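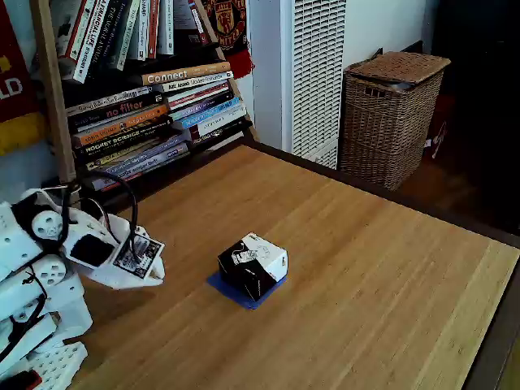
Gwenaël Pons wrote:
> I'd keep the paperbacks upright on every shelf. Lying flat
> is fine until you want the one at the bottom, and then the
> whole pile comes out on the floor.

Fair point, but my lower shelf stays as a stack for now. The top row is upright, spines out, and I can read those from the table. "Rocket Science" and "no filter" are in the pile and I've read both, so they can wait.

I did measure the Keltcombe shelves you mentioned - 400 mm between boards, which would take two rows of small paperbacks. They want 60 pounds plus delivery. Does anyone on the list have a spare one before I order?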